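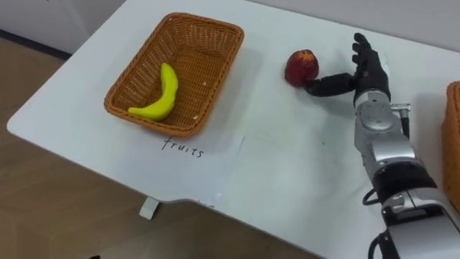

Freiwürfe: Routine ändern oder Finger weg mitten in der Saison?

Flikus
24/10/2023
Moin zusammen,
ich trainiere seit dieser Saison unsere zweite Damenmannschaft (Bezirksliga) und habe ein Problem mit den Freiwürfen. Im Training treffen die meisten ordentlich, im Spiel bricht die Quote ein. Letztes Auswärtsspiel haben wir mit 2 Punkten verloren und an der Linie so viel liegen lassen, dass es für einen klaren Sieg gereicht hätte.
Meine Aufbauspielerin dribbelt vor dem Wurf mal einmal, mal viermal, mal gar nicht. Die Centerin wirft sofort, sobald sie den Ball vom Schiri bekommt. Würdet ihr jetzt noch eine feste Routine einführen oder bis zum Sommer warten?

Ramia
Sofort einführen. Eine Routine ist keine Technikumstellung, am Wurf selbst änderst du ja nichts. Füße hinstellen, gleiche Anzahl Dribblings, ausatmen, werfen. Das sitzt nach ein paar Wochen, wenn es bei jedem einzelnen Freiwurf im Training verlangt wird, auch beim Lockerwerfen am Ende.

Korbleger_Kalle
Sehe ich anders. Wenn die Centerin schnell wirft und damit im Training trifft, dann ist das ihre Routine. Ich hatte mal einen Trainer, der uns allen drei Dribblings vorgeschrieben hat, und danach war es bei mir schlechter als vorher. Ich habe an der Linie nur noch ans Zählen gedacht.

Ramia
@Kalle: Von drei Dribblings für alle hat keiner was geschrieben. Jede sucht sich ihre eigene aus, aber dann bleibt sie dabei.

Nirnine
Mich würde interessieren, wie ihr Freiwürfe überhaupt trainiert. Bei uns gab es früher immer zehn am Stück, ganz am Ende, wenn der Hausmeister schon das Licht in der Nebenhalle ausgemacht hat. Da trifft man, weil man nach dem vierten Wurf im Rhythmus ist. Im Spiel hast du zwei, und davor bist du gerade über das ganze Feld gerannt.

Flikus
@Nirnine: Ehrlich gesagt genau so, zehn am Stück pro Spielerin. Meistens zu zweit an einem Korb, eine wirft, eine holt.

Nirnine
Dann würde ich da anfangen. Immer nur zwei Würfe, dann wechseln, und dazwischen ein Sprint zur Mittellinie oder ein Durchgang 3 gegen 3. Die Quote geht erst mal runter. Das ist dann aber die, die ihr im Spiel auch habt.

Mac an tSaoi
Ich führe in der U16 seit April eine Liste, in die jede ihre Freiwürfe aus dem Training selbst einträgt. Mittlerweile stehen mehr als 3000 Würfe drin. Zwei Sachen, die mir aufgefallen sind: Der erste von zwei Würfen geht deutlich öfter daneben als der zweite. Und wer zu kurz wirft, wirft fast immer zu kurz, wer nach links verzieht, fast immer nach links. Man muss die Fehlwürfe halt mit notieren und nicht nur die Treffer.

Korbleger_Kalle
3000 Würfe aufschreiben für eine U16? Die Zeit hätte ich lieber in Verteidigung gesteckt.

Mac an tSaoi
Kostet pro Training keine fünf Minuten. Der Zettel hängt an der Sprossenwand, fertig.

Zonenpresse
Bin bei Kalle, was die Saison angeht. In der Bezirksliga habt ihr zweimal die Woche Halle, wenn überhaupt. Freiwürfe entscheiden vielleicht zwei Spiele im Jahr. Ballverluste entscheiden jedes.

Ramia
Zwei Spiele im Jahr sind in einer engen Liga der Unterschied zwischen Platz drei und Abstieg. Und das eine hat er ja gerade verloren.

Muireann Mac Suibhne
Noch ein Punkt aus Sicht einer Spielerin: Bitte keine Strafläufe für Fehlwürfe. Hatten wir eine Saison lang, und am Ende wollte keine mehr an die Linie. Unsere beste Schützin hat den Kontakt beim Zug zum Korb regelrecht vermieden. Bei uns wurde es besser, als wir mannschaftsweise geworfen haben, Ziel 27 Treffer zusammen, und dann war Schluss für den Tag.

Zonenpresse
Strafläufe finde ich in Maßen okay, ein bisschen Druck muss sein. Im Spiel ist er ja auch da.

Flikus
Danke euch. Ich mache es jetzt so: Zweierserien mit Belastung dazwischen, jede legt ihre Routine selbst fest, und ich hänge einen Zettel auf. Die Centerin lasse ich vorerst so werfen, wie sie will. Strafläufe gibt es keine.
@Mac an tSaoi: Kannst du mir die Vorlage für deine Liste schicken?

Mac an tSaoi
Ist per PN raus. Die Spalte für »Brett« kannst du streichen, die hat bei uns keine ausgefüllt.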